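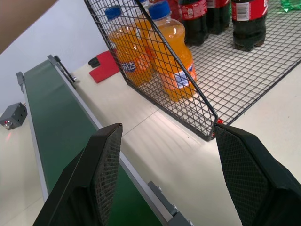 Who runs the Traler heritage trip?
The trip is run by Jasińska, a small Jewish cultural association, together with a network of campus groups. It takes students and recent graduates to Poland for two weeks each August. Most of the program is walking, reading and group discussion, but we also meet people where they work and ask how their towns have changed. The talk there is often about wages, emigration and who stayed.

Do I have to be Jewish to apply?
No. Applicants of any background between 18 and 26 are welcome. The reading list assumes no Hebrew, Yiddish or Polish.

What does it cost?
There is a deposit of $400, returned at the end of the trip. Flights from the departure city, shared rooms and two meals a day are covered. Lunch is up to you on most days. 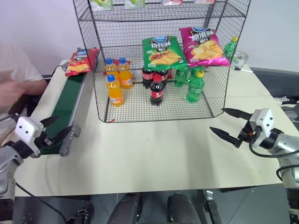
If you cancel up to 14 days before departure, you get the full deposit back. After that we keep half, unless you cancel for medical reasons.

Is the trip political?
The subject is political, so the conversations are too. Participants disagree about Israel, about Polish memory laws and about each other's organizations. You may ask any speaker any question. You may also sit out a session – tell a group leader first so we know where you are.

Can I be sent home for my views?
No. The participant agreement lists the only grounds for removal: violence, harassment, illegal drugs, and leaving the group overnight without notice. Any removal has to be approved by Zuzanna Gajewski, the program director, and you will get the reasons in writing.

Who pays for it?
Most of the budget comes from the Bollia fund and the rest from individual donors. Donors do not choose speakers or see applications.

Can I stay longer in Europe afterward?
Yes. Ask for a later return flight when you accept your place. Any fare difference is yours to pay.

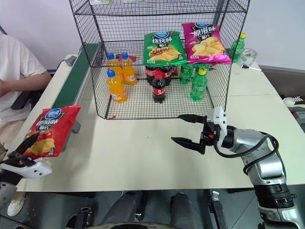
How do I apply?
Fill out the form on the Grerko portal and upload a short personal statement. One reference is enough – a teacher, employer or rabbi is fine, a relative is not. We reply to everyone by email.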